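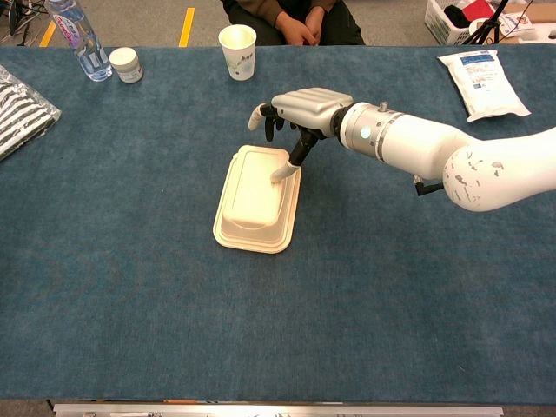
February
By Ebbe Sjöberg and Jolanta Makowska

Search this site Enter keywords Go

4. Teaching by hand and teaching from a distance

We had two ways of showing the robot a job, and I should say at the start that I had a favourite. Teaching by hand means you take hold of the arm and push it through the motion yourself, while the controller goes slack and writes down where every joint went. Teaching from a distance means you sit at the Voyle desk with a glove on and the arm copies you (or tries to). I came into this project sure that the first way would win for anything involving food packaging, and Jolanta was just as sure of the second. We've left our bickering in where it seems useful.

4.1 What we asked for

Every task used ordinary packaging on a felt-covered table. The main one was the lid task: bring the hand in palm-down over a closed takeout container, put the thumb down on the lid, curl the fingers out of the way and hold. Figure 4 shows the thumb contact, with the white fingertip resting on the lid near one corner. It sounds like nothing much, but pulp containers are surprisingly fussy. Press too near the middle and the panel bows in. Press too near the edge and the whole thing tips up on its rim and skates off over the cloth — I lost a good part of an afternoon to that before we changed the starting pose.

Figure 4. Thumb contact in the lid task. The hand is palm-down, with several of its fingers folded under the casing.

We recorded 600 demonstrations in all and kept 255 of them. That's a lot to throw away, I know. Most of the losses came in the first batch, when we were still saving every attempt, including ones where the person teaching had stopped halfway to scratch their nose. Later on we let people bin a bad run themselves with a foot pedal, and the keep rate shot up straight away.

4.2 By hand

Moving the arm by hand is lovely. You can feel the weight of it, you can feel when the wrist is about to run out of travel, and new people pick it up in minutes. The trouble starts at the fingers. You've got two hands, and one of them is already holding up the forearm, so you're left trying to place a thumb and fold several fingers with whatever you have spare! Our teachers mostly gave up and posed the hand first, then moved the arm, so the recordings have a stiff, two-part look: reach, then press. The learned policy copied this faithfully, pause and all.

There's also the matter of the teacher's own hands turning up in the camera view. We masked them out for training with the Jondano tool, which did a decent job apart from sleeves. It was hopeless with sleeves.

4.3 From a distance

The glove gave us much smoother finger motion, and here I have to hand it to Jolanta. Thumb and fingers moved together, the approach flowed into the press, and nothing had to be masked. What the teacher loses is touch. With the glove on you are guessing at force from how the lid looks on a screen, and people guessed high. We tried a buzz in the thumb of the glove, set to come on at contact, and the first version had a lag of 90 milliseconds. That was enough for a teacher to push well past the point of contact before feeling anything, and several of them told us they'd sooner have it switched off. The Roso driver brought the lag down to 18 milliseconds and the grumbling stopped.

Teachers also needed longer to settle in. Depth was the main complaint, and one of our steadiest people by hand kept hovering above the lid with the glove, dipping and coming back up again. We left those hovers in the training set — a mistake, and one we describe in Section 6.

4.4 Mixing the two

We then did the obvious thing and used both. The arm path came from a hand-taught run and the finger motion from a glove run on the same starting layout, lined up on the moment of first contact. Trirov, our alignment script, does this by stretching the slower recording to match the faster one. It works nicely when the two teachers press at nearly the same spot. When they don't, the thumb arrives in one place while the fingers are behaving as if it were in another, and you get an odd little flinch just before contact. We now reject any pair where the contact points disagree by more than the width of the fingertip.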